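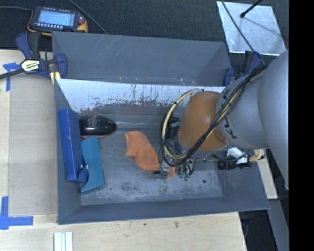 The ferry from Itley to Derness ran until the end of October, and my mother always took the last one. She had a room above the Roussel bakery from then until spring. My father stayed on the island with the sheep, and I went with whichever of them had asked first.

The year I turned nine, neither of them asked.

I packed anyway. I put in two sweaters, the good flashlight and a jar of coins that came to seven dollars, and I sat on the wall by the landing where both of them could see me. My mother was already in line. My father was talking to the man who sold rope.

"Is she going over with you?" he called.

"I thought you had her," my mother said.

The crossing took 50 minutes. The boat blew its horn, and the line started to move. My mother looked at me, then at my bag. She said the stove in Derness smoked. My father said the roof on the island leaked over my bed and he hadn't gotten to it yet.

I said I would take the stove.

He carried my bag up the ramp and set it down next to hers. Then he stood there with his hands in his coat until the deckhand told him he had to pay or get off. He paid. He had no hat and nothing with him but a coil of new rope.

"Who's feeding the sheep?" my mother asked.

"There's grass," he said.

We ate rolls from the Roussel for supper, sitting on the bed with the window open for the smoke. He went back on the mail boat at 7 the next morning and left the rope on the chair.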